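How a robot learns to walk through a room that is not there

On Friday in May, our class from Golob school made a visit to Remico. Remico is a company that makes the software for small robots, the kind that carry things from one room to another. I went along as a helper, and afterwards I wrote this page for the children who had to stay home.

I expected a noisy workshop. What we found was a quiet office with computers, and one big screen on the wall for the visitors. The people at Remico told us that a robot must practise very much before it can go among real furniture. If it practises in a real kitchen, it will bump the chairs and maybe break something. So first it practises in a simulation. A simulation is a world made by a computer, a little like the world in a video game, but with careful rules about how things move and fall.

The simulation program at Remico is called Clisard. It has many rooms inside, and each room got its own name from the workers. The room we saw on the open day is called Kirko. It has a turquoise floor, green chairs, and a plant like a cactus in a pot.
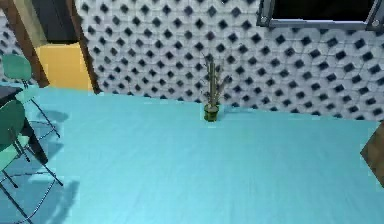
A robot does not know what is a chair. It receives a picture, and for the computer a picture is only a very long list of numbers, which tell the colour of each small dot. The program has to find out which dots belong to the floor and which belong to something that stands on the floor. We can do this without thinking, because we have practised since we were babies.

The robot learns by trying. It makes a guess, for example "I can go forward here." If the guess is good, it gets a point. If it bumps into something, it loses a point. Then the room starts again from the beginning and the robot tries once more. On the morning of our visit the program had already done 2965 tries in this one room, and when we came back from lunch the number on the screen was 3538. Nobody has to pick up fallen chairs between the tries!

Patterns are a difficult thing for robots. When every part of a wall has the same shape as the part next to it, the robot can mix up one place with another. You can test this yourself. Stand close to a brick wall, close your eyes, take a small step to the side and look again. Are you sure how far you moved?

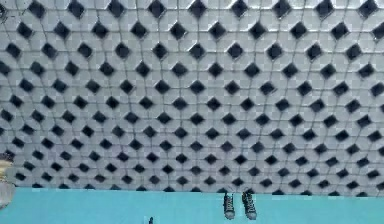 One child asked if the robot gets bored. It does not, a program has no feelings about its work. Another asked when the robot is ready for a real room. The answer was that it must first make 300 tries in a row without any bump, and after this it goes to a test room with soft walls, where a person stays beside the stop button.

If you want to try at home, ask a friend to be the robot. Your friend closes the eyes and you give only short orders: forward, left, right, stop. Play it slowly, and please not near the stairs.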